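Two-arm cell going in at our shop, management says "no one loses hours"

Started by benchrat_61
9 October 2020

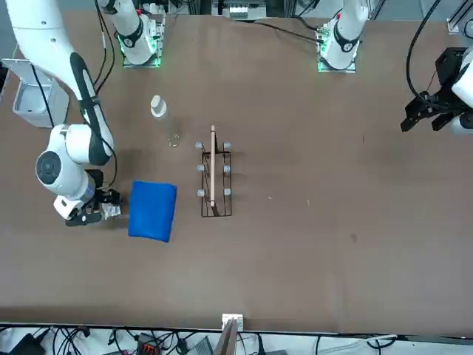 benchrat_61 wrote:
Our shop does kitting and repack, mostly for rental kitchens and dorm suppliers. Wuria bought us out in February and the first thing they brought in was a two-arm cell from Schmieder for the housewares line. There are 8 of us on that line. We got the talk in the break room: the arms take the boring part, we move up to "cell attendants," same pay, no one loses hours. I've been doing this long enough to have heard the same talk about the shrink tunnel. It's set up on a brown table in the back with the green lights on at the bases, and what it has in front of it is a folded blue towel, a wire rack with a board stood up in it and a clear bottle. I pack those things in my sleep. What I want to know from people who already have one of these is what your day looks like now. Not the brochure day.

palletjack_pat wrote:
We've had ours a little over a year. Different maker, same idea. Nobody got laid off, that part was true. Two people quit and they weren't replaced, so draw your own conclusions.
My day: I stage the items in the spots it likes, I clear it when it stops, I write down why it stopped. I used to talk to people.

fold_and_ship wrote:
That towel would worry me more than the rest of it. Is it supposed to pick it up as is, or fold it? Hard stuff you can teach it. Cloth comes out of the carton different every time. Ours got pulled off anything soft and a person does those by hand, at the old rate, while the boss stands there wondering why the numbers are low.

benchrat_61 wrote:
They say both, pick and fold, "in phase two." Ask me what phase two is. I asked and got a slide.

Skurnow_nights wrote:
I'll be the one who disagrees. I work nights at Skurnow and I was dead set against ours. My wrists were shot. I was doing 483 kits on a heavy night and icing my hands in the car. Now I do maybe a third of the grabbing and I sleep. If somebody had asked me to vote I would have voted no and I'd have been wrong.

palletjack_pat wrote:
Glad about the wrists, I mean it. But did the rate go up for the part you still do by hand?

Skurnow_nights wrote:
Yes, it did. Not by a lot.

palletjack_pat wrote:
There it is.

Skurnow_nights wrote:
There what is? My rate went up and my hands still hurt less. Both things are true. You can't hang everything on the machine.

qc_lurker wrote:
Benchrat, get the numbers they're using before it goes live. At my last place (Fasik, before they moved) the sales deck had the cell at 236 picks an hour. On the floor we logged 217 on its best shift, with a guy standing next to it the whole time setting things straight. So count that guy. They never count that guy. The deck had him down as zero labor.

benchrat_61 wrote:
217 isn't terrible though?

qc_lurker wrote:
Best shift, all one item, nothing see-through. Run a mixed kit and it was a different story. Which reminds me, clear plastic was a headache on ours. I can hardly make out that bottle myself against the table, apart from the white cap. Ask the installer what happens with clear stuff and write the answer down with the date.

millhand_retired wrote:
Every one of these threads turns into picks per hour. The question is who gets written up when it drops something. When we got the palletizer the jams went on the operator's sheet. Took the union most of a year to get that changed.

benchrat_61 wrote:
We don't have a union.

millhand_retired wrote:
Then get it in an email. "Confirming what you told me today, that stoppages on the cell are not counted against attendants." If they won't answer it you have your answer.

fold_and_ship wrote:
Also, before anybody signs off on it, all that cable and the power strip on the floor under the front of the table. Is that staying like that? If I'm the one walking up to clear a jam I want it off the floor and covered.

benchrat_61 wrote:
Installer says it gets tidied up at handover. I've got that on my list, with the clear plastic question and the email. Still don't buy "no one loses hours." They wouldn't give me an end date for that promise either, I asked twice.

Skurnow_nights wrote:
Ask for the attendant training in writing too. I got two days and a binder. The binder was for an older model.

palletjack_pat wrote:
You got a binder?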